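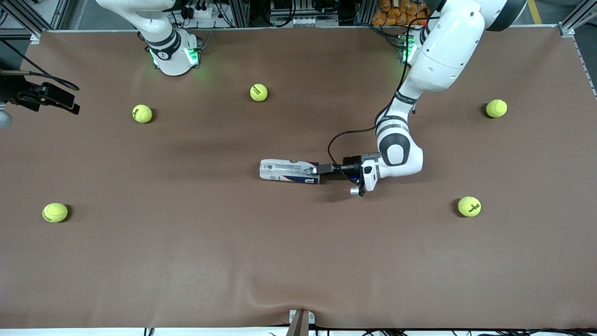 Pressureless vs. pressurized tennis balls for a home ball machine

Posted in Equipment & Maintenance

Nahuel Pereyra
I have a small battery ball machine in the driveway and I use it most evenings against a net and backstop. The hopper holds up to 50 balls. I started with ordinary pressurized balls from the Salinas sports outlet and they go dead in a matter of weeks. The feed speed setting stays the same, but the ball lands shorter and shorter, and two balls in a row at the same setting can land a racket length apart.

I am considering a bucket of Flallano pressureless balls. Before I spend the money I would like to know:
– whether pressureless balls wear the wheels faster
– whether I can mix them with the balls I already have
– whether there is any point in storing the old ones in a pressure canister (I was looking at the Gikent one)

Machine is a two-wheel type, no spin control. Court surface is plain concrete.

gridley_t
Pressureless is the usual choice for a machine. A pressurized ball has a fairly thin wall and depends on internal air for its bounce. The air leaks out through the rubber once the can is opened, whether the ball is hit or not. A pressureless ball has a thicker wall and gets its bounce from the rubber itself, so the bounce changes very little over time. What goes first is the felt.

On your points:

Wheel wear. Slightly higher in my experience, as the ball is stiffer and the wheels have to squeeze it. The bigger factor is grit. Concrete dust gets into the felt and acts like sandpaper on the wheels. Sweep the driveway and wipe the wheels with a damp cloth after each session.

Mixing. Do not mix. The wheels grip a stiff ball harder than a soft one, and the exit speed changes with it. That is most of the scatter you describe. Sort by squeeze, or drop each ball from shoulder height beside a new one and set aside any that come up clearly lower.

Canister. It slows the loss if the balls go in right after play. It does little for a ball that has already been flat for a month, unless the canister can be pumped well above normal can pressure and left alone for several days. For a full hopper you would need several canisters, and the cost stops making sense.

Also check the wheel gap. Mine had drifted open by 3 mm on one side and I blamed the balls for a whole summer.

baseline_dot
Went pressureless in July, no complaints except they feel heavy on the arm. I drop the string tension by 2 pounds when I use them and that helps.

Keep a few fresh cans for real matches or your timing will be off.

mwh1104
Grallar ones are fine too. Don't leave them in the rain.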